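4.2 Reasons for keeping or retiring office computers

The second part of the survey asked small employers how they decide when a desktop computer has reached the end of its working life. We received 766 usable replies from firms in Seppälä and Cembridge. Most came from offices where one person looks after the computers along with other duties. Few of the firms had a written rule. Where a rule existed, it had usually been copied from the warranty period and had not been reviewed.

Respondents who repaired machines in-house gave different reasons from those who sent them out. The first group named the price of parts most often. The second group named the time a worker spent without a computer, and several mentioned that a repair begun on a Thursday meant losing the following week's first mornings as well.
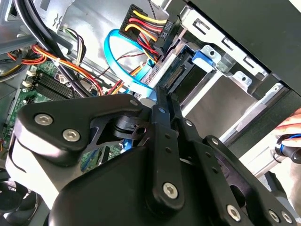 Does the age of a computer predict when an office will replace it?

Age alone was a weak predictor in our data. Firms replaced computers mainly when a program they depended on stopped being supported, or when staff complaints reached the person who approved spending. Machines of the same age stayed in use in one office and were retired in another on the same street.

This agrees in part with Kettunen and Lehtinen, who studied school offices and found that the budget cycle mattered more than the condition of the equipment. Our firms had less regular budgets, and December purchases were common among those that closed their books at the end of the year.

Storage was treated separately from the rest of the computer. In the Onivness inventory, which lists 1,417 desktops, a drive could be moved to another machine, kept on a shelf or destroyed, and each outcome had its own code. The codes were not applied evenly. Carnegie's review of the Flellirwood records found 71 drives with no code at all, and 54 of these belonged to computers already marked as retired. We left those 54 out of the analysis in this section and kept the others under "status unknown."

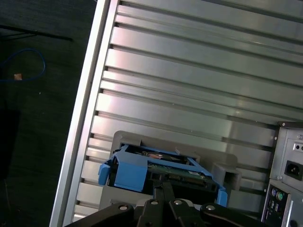 Figure 3. Blue plastic hard drive caddy and ribbed aluminum panel.

Interviews helped explain the missing codes. Turunen and Kiiskinen spoke with office staff at both sites, and the staff described the drive as something to be dealt with later, after the new computer was running. The form had to be closed before that point, so the field was left blank.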